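Workshop Tips: Sorting Cutlery with Two Arms

Notes from the bench at Sterville, kept by Brian Waweru and Uyên Lâm. The tips cover the cutlery sorting task used in the Vurkum study. They apply to any bimanual table task with thin, shiny objects that lie on top of each other.

The question behind the study

Most sorting policies are trained on objects that sit apart. Kitchen drawers do not look like that. The study asked whether a policy trained on crossed and stacked cutlery would also handle separate pieces, and whether the reverse was true. Two training sets of equal size were compared. Each trained policy was then run for 33 trials on crossed layouts.

The set recorded on crossed layouts gave 7 failed trials. The set recorded on separate pieces gave 20. On separate layouts the two policies could not be told apart at this sample size.

1. Lay out crossings on purpose

Drop two to four pieces so that the handles cross near the middle. Vary the angle of the crossing between episodes. If every crossing is close to a right angle, the policy learns one approach direction and misses when two forks lie almost parallel. Leave an occasional piece by itself so the arms also see the simple case.

2. Mix the finishes

Use at least two that differ in color. Gold against a matte black surface is easy to segment. Bare silver picks up reflections from the ceiling lights, and a colored handle gives the wrist camera something stable to find. Do not train on one finish and test on another unless transfer is what you are measuring.

3. Use clear bins, and fix their positions

Clear plastic lets an overhead view see what is already inside. Mark the bin positions and check them before each session. A bin moved by the width of a fork handle is enough to put the release point on the rim. Rounded corners are kinder to a gripper that comes in slightly wide.

4. Give each arm its own reach

With the arms on opposite sides of the table, most picks belong to the nearer arm. Conflicts come up when both are sent to the same pile. We let the operator decide during recording and did not add a rule. The policy picked up the habit of holding one arm back in most trials, but it was less reliable when the pile was close to the center line.

Gold and silver pieces on the black surface and in the clear bins, with an arm on each side of the table.

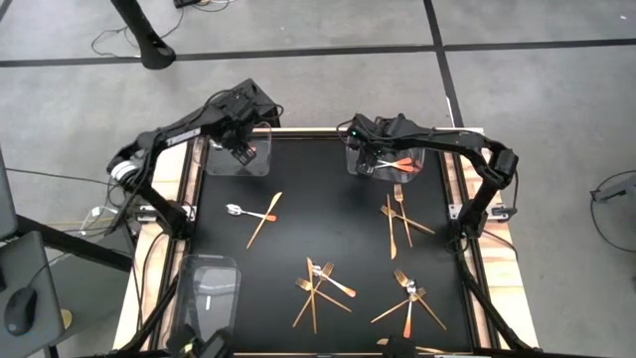
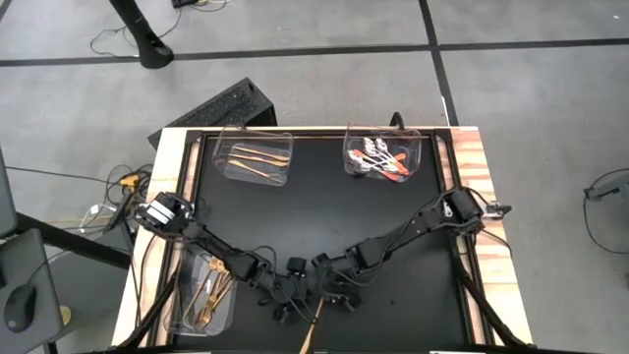
5. Pick the top piece first

In a crossed pile, the top piece is the only one that can be lifted without dragging the rest. Operators should follow this order in every episode. In an early batch Upendo Mabula took whichever handle was nearest, and 3 of the trained policy's first picks pulled a whole pile sideways. That batch was removed before the final training run.

6. Grip the handle away from the crossing

Close on the free part of the handle. Near the crossing, the fingers tend to catch both pieces. Spoons roll when gripped at the bowl. Knives lie flat and need the fingertips almost touching the surface, so set the lower height limit with a knife on the table.

7. Release low

Open the gripper inside the bin, below the rim. Pieces released from higher up can bounce or come to rest across the edge. Count a piece as sorted only when all of it is inside the bin walls.

8. Log failures by type

We used four labels: missed grasp, double grasp, dropped in transit, wrong bin. Double grasp was the most common on crossed layouts under both training sets. A single success rate would have hidden this.

Open items

The Mwaipopo gripper pads wear at the tips, and a worn pad raises the missed grasp count on knives. Replace them as a pair. Mwajuma Urio is repeating the crossed trials with new pads and a 77-episode training set to see how far the data can be cut. Results go on this page in August.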